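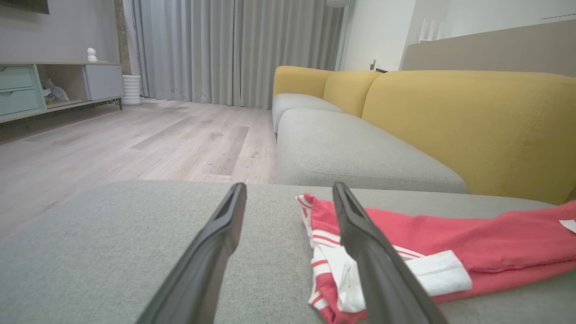 Tisar guest lounge, sitting area
Inspection checklist with comments
Date: January 14, 2024

1. Seat cushions, light grey. OK.
Fabric is checked by hand along the front edges. No open seam was found. Please vacuum also under the cushions, I found crumbs there and one coin.

2. Back cushions, mustard yellow. OK with remark.
Stitching holds well. The zip of the big one is stiff, but it closes. To check again in July.

3. Clothes and other items left on the sofa. Not OK.
A red garment with white stripes was on the grey seat. Clothes must go to the lost items shelf the same day. Please write the place and the hour in the Sitompul book.

4. Floor planks. OK.
No raised edge where a foot can catch. One plank moves a little when I step on it, near the wall. It is not dangerous now.

5. Curtains. OK.
They hang down to the floor and the heater is at 60 cm distance, as asked.

6. Sofa legs and joints. Not OK.
2 screws under the corner part were loose. I tightened them, but the holes are worn and need the longer screws from Ikon.

7. Free way to the door. OK.
Measured 72 cm at the narrowest point. Please do not move the sofa closer.

8. Fire label under the seat. Not checked.
I could not lift the corner part alone. It needs two persons.

Open points: 3, 6, 8.
Next check is after the screws arrive.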